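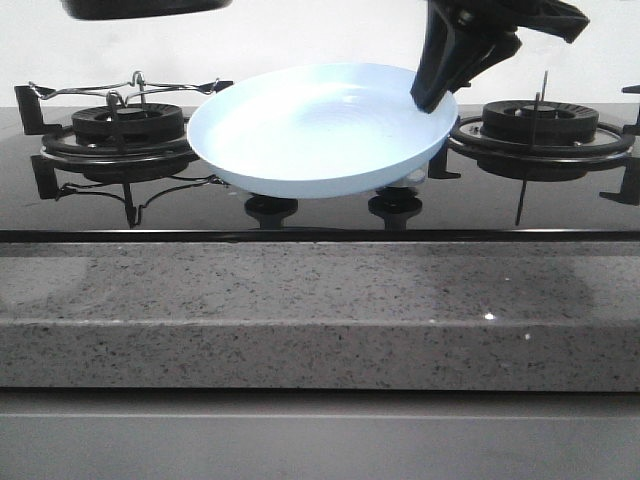

About Gisivach

Home
What we do
The kit
Pricing
About us
Contact

We make one thing. A kitchen kit for robot arms. It's called Samuel, it does pans, plates and cooktops, and we rent it or sell it to people who'd sooner not spend a whole winter building their own.

Quick version for anyone in a hurry: you bring the arm, we bring the rest. Gripper fingers, mounts, the control software, a set of starter tasks and somebody on the end of the phone who has dropped a lot of crockery.

How we got going

Jirayu Phuthong started it in a spare room above a bakery in Plavham. First gripper fingers were cut by hand and they were awful. Second lot better. Sigita Kuusk came on to sort out the software and ended up sorting out the invoices too. Still does both, grumbles about one of them.

We were doing warehouse jobs at the start. Boxes, totes, more boxes. Then a cookware tester asked if we could lift a frying pan on and off a burner 1,000 times without anyone having to stand there. We said yes before we knew how. Took ages. That job turned into Samuel and we've hardly touched a box since.

What's in the kit

Two-finger gripper set, with spare pads
Mounting plate (tell us your arm model first please, we've had returns)
Control software, one licence per bench
10 starter tasks, incl. lift a pan, set down a pan, pick up a plate by the rim, move a pan from one burner to the other
4 hours of setup help, by video or in person if you're near Plavham

Plates are the hard one. Shallow rim, shiny, not much to hold on to, and if you squeeze too much it tips. Pans are easier because of the handle, but a pan handle is also a long lever with all the weight at the wrong end, so the wrist has to cope. We spend most of our practice time on those two things. Colour of the cookware matters more than you'd think for the vision side, dark pan on dark glass being the classic headache. So we train on light blue as well as black and keep adding to the cupboard.

Most of our bench work is done on an ordinary two-burner gas cooktop, black glass, set in a stone counter. Same sort of thing you'd find in a flat. Fancy lab benches are lovely but our customers don't cook on them.

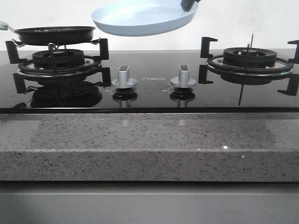

Sigita Kuusk reckons the setting down is where the money is, anyone can get a pan in the air, and she'd like the website to say so in bigger letters than it does. She also says customers should try the slow speed for a full day before they touch the settings, and please stop emailing her at midnight about the fast one.

Who uses it

Cookware makers, mostly, for wear testing. A couple of appliance labs. One cooking school in Nerkport that runs it as a demo for the kids' program in February. University groups too, we do a discount, just ask.

What it wont do

It won't chop. It won't taste anything. It is not for use around a lit flame without a person at the bench, and that's in the contract, so please read the contract. We get asked about ovens a lot. Not yet. Oven doors are on the list behind saucepan lids.

Renting and buying

Rental is by the month, 300 dollars deposit, refunded when everything comes back in the case it went out in. Purchase price depends on your arm so email for a quote. Spare pads are in stock. Spare fingers usualy are, give us a couple of weeks if not.

Repairs are done here in our own workshop. Post it back to us and put your name in the box. Your actual name, on paper.

Visiting

Come and have a look, by appointment. Ring the side bell, the front one's broken. Bring your own pan if you've got an odd one and we'll give it a go while the kettle's on.

Page last updated 4 December 2023. Phone and email are on the contact page.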